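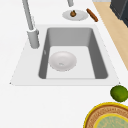 Should an old factory make you book a time slot before you can walk around it?

Most of them shouldn't, and the ones that do should limit it to the few buildings where a crowd is a problem. Leave the yards and the paths open and let people wander in when they feel like it.

I've been stewing over this since August, when I drove out to the Kolthorpe brickworks on Route 66 (well, a few miles off it, down a gravel road that my car did not enjoy). I'd been there years ago, back when you parked by the gate, stepped over a chain and spent as long as you wanted among the kilns. It was one of my favorite places to poke around. You could stick your head inside the big round ones and hear your own voice come back all strange, and there was a loading dock where I used to eat my lunch and look at the smokestack. So I was pretty excited to see it again!

This time there was a booth, and in the booth a very pleasant young man asked what time my ticket was for. I didn't have a ticket. The next opening was at 3:20, and it was then a quarter to noon. He gave me a map and suggested the gift shop, which sells fudge. I like fudge fine, but I can get fudge at home.

When my slot finally came up I went through the gate with a group, and we moved from one marked stop to the next, and at every stop someone's phone played the same recording a half second behind someone else's phone. The recording was good, too. I learned how they stacked the bricks so the heat would go all the way through, and that the clay pit behind the property had to be given up when it hit water. But we had 40 minutes, and the loading dock wasn't a stop, and when I drifted over that way I got called back.

I know the reasons for this stuff. I sat through a long public meeting on it, in a room with bad chairs, and I took notes. Old brick arches shed pieces. Insurance costs a fortune. Kolthorpe now gets about 3000 visitors in a busy month, and if they all show up after lunch on a nice afternoon, the kilns turn into a subway platform. Fine. I'd put a limit on the kilns myself. My trouble is that the limit has spread over the whole property, including a field, a stretch of dead railroad track and a pond, and I can't think of a way that a person walking beside a pond is wearing it out.

Compare that with the Achari cannery up the coast. The boiler room there is locked unless someone from the site takes you in, and they only take in a handful at a time. Everything else is just sitting there. You come in off the beach path if you want. There's a sign with the hours (sunup to dark), a sign telling you to stay off the pier, and a metal box for cash. I've gone three times and I've stuffed something in that box every time, because I'd had a good day and I was in a mood to. I've seen families with sandwiches, a guy sketching the water tower, teenagers doing nothing in particular. Not one of those teenagers would have booked a slot online two weeks ahead. They came because it was there, and now at least they know what a retort looks like.

That's the part I care about most, I guess. A place you can drop into becomes part of the town. People cut through it on the way home and bring their cousins. Once it's ticketed by the quarter hour it belongs to people on vacation, who plan, and the folks down the street quit going. I asked at the diner in Kolthorpe, and the woman pouring the coffee told me she hadn't set foot in the brickworks since the booth went up. She can see the smokestack from the parking lot.

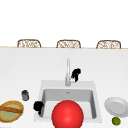

*Kitchen sink and counter, with three wicker-backed chairs along the far side.*

Now, money. It always gets to money, and I don't want to wave that off, because roofs cost what they cost. The usual line is that a timed ticket brings in more than a cash box, and maybe it does. But you also have to pay for the booth, the booking system, the scanner and somebody to stand there and tell me about fudge. The old mill on Pimon Creek tried it for 2 seasons and then dropped it. They went back to free grounds, and they charge for a proper guided tour of the wheel house instead, a long one, with someone who can really talk. I paid for that tour without grumbling once (my sister will confirm this is rare). The woman leading it opened a floor hatch so we could see the wheel pit, and we stood there asking her questions until the next group was stamping its feet outside.

I'd much sooner pay more for that than pay a little to be allowed on the grass.

There's a middle road as well, for anyone who needs one. Hold back half the spots for people who just turn up. Drop the slots completely in the slow months, when there's hardly a soul around anyway. Let anyone with a local address in without booking. And put up better signs! Half of what the phone recording told me could have gone on a painted board, where I could read it at my own speed and then go look at the thing again.

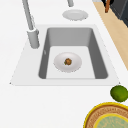 Silvana Honorato wrote to me after I grumbled about all this in an earlier column, and her view is that I'm remembering an emptier world. She said that at the Zamton slate quarry they left everything open, and in one summer people carried off so much loose slate from the splitting shed that the floor was bare by fall, and that she would take a booth over a bare floor any day of the year. She also thinks a slot makes people show up ready to pay attention, and that wanderers mostly take a selfie and leave.

She has me on the slate. I've got a chunk of brick on my own windowsill that I picked up in 2000, and I'm not proud of how it got there. So yes, lock the splitting shed, and put a rail around anything that fits in a pocket. I still don't see why the quarry rim has to go behind the same gate, when you could stand up there with a thermos and bother no one.

As for paying attention, I'm less sure. I paid a lot of attention on that loading dock over the years and no one had scheduled me to. I've also been on timed tours where I mostly paid attention to the clock.

The Kolthorpe people are taking written comments on next year's hours until the end of the month, and there's a form at the booth. I've sent mine in. I asked for the field, the tracks, the pond and the loading dock, and I told them they can keep the kilns on a schedule with my blessing. I've offered to bring the brick back, too.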